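区议会为何一年没有通过预算：一位前财务科职员的讲述

打印 | 电邮给朋友

2024年1月14日

布拉库梅尔（Brakumell）区议会上一份完整通过的预算，已经是前年的事了。去年二月，执政联盟提交的草案在表决前被撤回，此后区政府一直靠临时拨款维持运转。街灯照亮，垃圾照收，可是凡属新增的开支，一概没有着落。

接受采访的是一位在区政府财务科工作多年的前职员，去年离职，现在家中。应本人要求，本文不写姓名。谈话从下午开始，持续了3个小时，中间只停下来添过一次茶。

“外面的人以为是反对党拖着不让过，”她说，“反对党那几票根本不够。草案是执政联盟自己撤的，两个党在排水工程上谈不拢，一个要先修北边，一个要先修南边，最后哪边都没有修。”

她说的排水工程，指的是赫拉特（Herath）路一带的旧渠改造。那里地势低，雨季积水能没过门槛。工程方案早在上一届议会就画好了图，牵涉2,000户居民。按照她的说法，图纸至今仍放在科里的铁柜中，每换一位主管，就拿出来重新估一次价，价钱一次比一次高。

“第一次估价的时候，水泥还便宜。后来每次开会，大家先花半个钟头争论为什么又涨了，争完就散会。”

问到临时拨款，她解释得很细。按规定，没有正式预算时，各部门每月只能照上年度的标准支取，而且只限于工资和日常维护。一个学校的屋顶如果漏了，补漏可以算维护，换屋顶就不行。于是各部门学会了在名目上做文章，把换说成补，把买说成租。

“我经手过一份单子，同一台抽水机租了整整一年，租金加起来够买一台新的。我在旁边写了意见，单子退回来，意见那一行被划掉了。”

她没有保留那份单子的副本，本报也未能看到原件。区政府新闻办公室在书面答复中表示，所有租赁均依照程序办理，对具体个案不予评论。 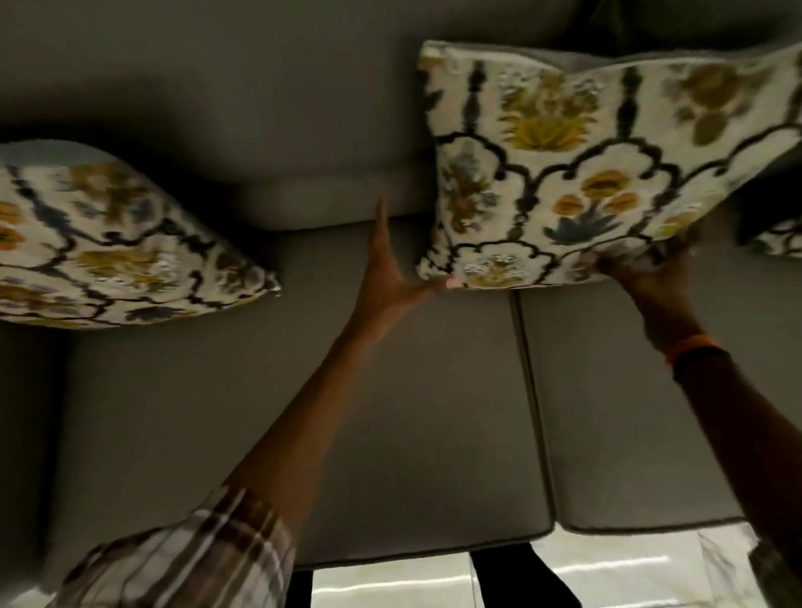
受访者家中客厅的沙发与靠垫。

去年争议最大的一件事，是把停车收费外包给普雷米里克斯（Premirix）公司。合同没有经过全体会议，只由一个小组会签字。联盟发言人当时说，小组会有权批准不涉及新开支的合同。她对这个说法不以为然。

“收费外包当然不是开支，可是区里原来的收入少了一块。少收和多花，在账上是一回事。我把这句话在会上讲过，有人记进了会议纪录，后来定稿的时候就没有了。”

合同签订后，有400名商户联名要求公开条款，请愿书送到议会，至今排在议程末尾。议会每次开会都在议程走完之前休会。她翻过会议纪录，最短的一次，议员签到后不久就因为法定人数不足而散了。

对于反对党，她的评价也不高。反对党在普罗尔农（Prornon）广场办过集会，要求联盟下台，但是始终没有提出自己的预算方案。“喊口号的人我认得几个，他们当政的时候，也是把排水往后推。我不觉得换一批人坐到那里，铁柜里的图纸就会自己走出来。”

那么问题出在哪里？她想了一阵，说主要在于撤回草案没有代价。正式表决失败，联盟就要面对信任投票；表决之前撤回，则什么事也没有，可以一拖再拖。现行的议事规则没有规定撤回之后多久必须重新提交。她离职前写过一份建议，主张定为60天，逾期视同否决。建议书交给了主管，没有下文。

“也许有人看过，也许没有。我走的时候交接清单上没有这一项。”

谈到离职，她说没有人逼她走，手续也办得很顺利。年资够了，加上母亲身体不好，需要人照看。同事请她吃了一顿饭，席上没有人谈预算。

新一轮草案据说会在下个月提交。区政府没有公布文本，联盟两党也都拒绝说明排水工程是否列入。她说自己会去旁听，旁听席不用预约，带身份证登记就可以进去。

“赫拉特路有我一个亲戚，去年水退了以后，他自己花钱把门槛加高了一截。今年他问我还要不要再加，我叫他先加。”

打印 | 电邮给朋友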